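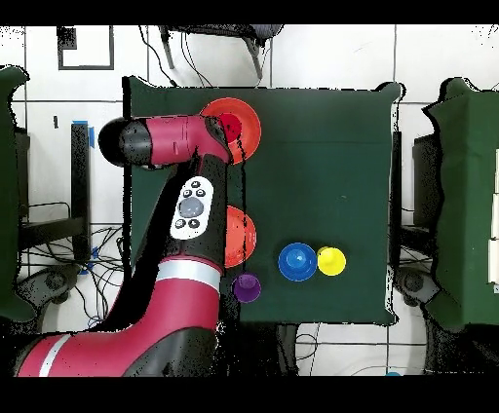

Do you need an expensive gripper to pick up cups and bowls?

Usually the stock parallel gripper will do, provided the camera tells it the right height for the rim. If it keeps missing with good height data, then it makes sense to go shopping for fingers.

Posted 7 December 2021

I had the answer above half written in October and held it back until I'd had the Brundent gripper on the arm for long enough to be fair to it. The sales page for the Brundent says it "understands delicate objects." It has a motor, a current sensor and two fingers. It understands current.

What we wanted to know was pretty dull. We have a table with a green cloth on it and a pile of colored plastic cups and bowls, and we want the arm to pick up whichever one we name and set it down somewhere else. Three grippers got a turn: the Brundent, the Botar, and the plain one that came with the arm. Same arm, same cloth, same tableware, and the same script apart from the opening width.

Rin Furukawa wrote the script and kept the log, which ran to 933 attempts before we all got sick of it. I'm not going to print a ranking. The runs weren't split evenly between the three grippers, the Botar missed a whole afternoon while we looked for an adapter screw, and I've complained too often about vendor charts built on worse data than this to go and publish one of my own.

I'll tell you where the failures came from, though. Bowls, mainly. A cup is easy: come down over it, close, lift. A wide bowl won't fit between the fingers, so you have to pinch the rim, with one finger inside and one outside, and your height has to be right. Too high and the fingers shut on air. Too low and the outside finger shoves the bowl across the cloth before anything closes. 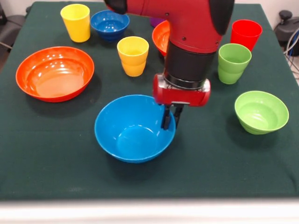 The Botar has longer fingers, and I expected that to help with the deep bowls. It did help a bit. It also meant we bumped into neighboring cups more often when the table was crowded, and then we were back to arguing over approach angles. The Brundent's current sensing was good at noticing that it had missed, which I'll admit saved some time. It still missed. Knowing you've got nothing in your hand is nice to have, but I wouldn't pay that much extra for it when you can check the finger gap on the stock gripper and learn much the same thing.

Then we swapped the controller. Kandpal sell theirs with a lot of talk about smoothness, and the motion did look nicer. I couldn't find any sign in the log that the bowls cared. We went back to the old one after 2 days because the Kandpal wanted its license file again every time the PC restarted.

The thing that did make a difference was the Wuker depth camera, and even there I'd go easy on the praise. Shiny plastic under ceiling lights is miserable for depth. The inside of a glossy bowl comes back full of holes, and the rim, the one part we needed, was the patchiest bit. Rin ended up fitting a circle to whatever rim points survived and throwing out the rest. After that all three grippers got noticeably better on the same day, including the cheap one, and none of them had changed.

So the stock gripper is back on the arm. The Brundent rep has asked whether he can quote me. I said he could quote the paragraph about the current sensor, the whole paragraph, and I haven't heard back.

Next up is stacking cups, once Rin has the rim fitting working with the overhead lights turned down. If you've had a Botar running with shorter fingers, please leave a comment and tell me which ones you bought.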